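5.3 Does the learned grasp ranker help in a real bin?

The simulated results in Section 4 favor the learned ranker by a wide margin, and we were inclined to distrust them. The simulator that produced the training grasps also produced the test scenes, so any shortcut the network picked up during training would still be available to it at test time. We therefore repeated the comparison on hardware, with the same weights and no fine-tuning, against the plain geometric ranker that we call Pinda. The learned ranker is Bredano throughout.

Both methods receive the same depth map and the same list of candidate grasps. They differ only in how the candidates are sorted. This matters for reading earlier work, where a learned system is often compared with a baseline that has its own, weaker candidate generator. In such a setup one cannot say how much of the gain belongs to the learning. When we gave Pinda the candidate generator that had been tuned for Bredano, a good part of the gap reported in Section 4 went away before the arm had moved at all.

The hardware trials use bars in two colors, red and green, dropped into a metal bin with sloping walls. Color is not passed to either ranker. A trial ends when the bin is empty or after 4 failed attempts in a row. We ran 62 trials per method, alternating between the two so that drift in the calibration would fall on both. Network training used 2000 simulated scenes, a number chosen by what fit in our computing budget. We did not test whether more scenes would help.

On the full set of trials Bredano cleared the bin more often than Pinda, but the difference is small and we would not bet on its surviving a change of parts. Splitting the trials by the state of the bin tells us more. While the bars are piled up, the two rankers usually agree on the first choice, and when they disagree neither is clearly better. Once the pile has thinned out, Bredano does worse than it did in simulation. It keeps a strong preference for bars lying flat near the middle of the floor and scores anything leaning on a wall very low, even when the approach is free. Pinda has no such preference and takes the leaning bar early, sometimes at the cost of touching the wall.

We looked for a reason and found 2 that we cannot separate with the present data. The first is the simulator's friction model, under which leaning bars slide down nearly every time, so that the training set holds few examples of them at rest. The second is the depth map. Bare sheet metal reflects strongly at some angles, and parts of the rear of the bin come back with missing or false depth. A network that has only seen clean walls may treat the noise as an obstacle. Coating the bin would settle the question for our lab, but it would also remove the condition that makes the test worth running, and we left the metal as it was.

The arm itself is a further source of doubt. Cables run along the outside of the wrist, and neither collision model includes them. Both planners therefore believe that steep approaches near the rim are safer than they are. We stopped any motion that brought the cable loop close to the wall and logged it as a failed attempt, whichever method had asked for it. A stricter rule would have hurt Pinda more, and a looser one would have flattered it. The decision was made by the operator watching the arm, who knew which method was running. This is a weakness of the protocol and we have no correction for it.

Two comparisons from the literature are left out on purpose. The Ambrosio system reports success per attempt, which rewards a method for declining hard grasps, and the Clavdale benchmark resets the bin after every pick, so the thinned-out state never occurs. On either measure Bredano would look considerably better than it does in our trials. We take that as a reason to be careful with the measures, and only weak evidence for the method.

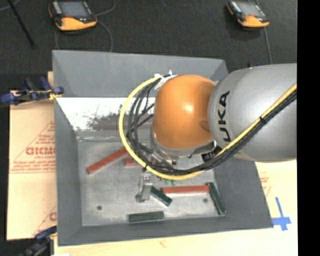 Figure 4. The arm over the sheet-metal bin, with red and green bars on the floor and one green bar leaning near the right wall.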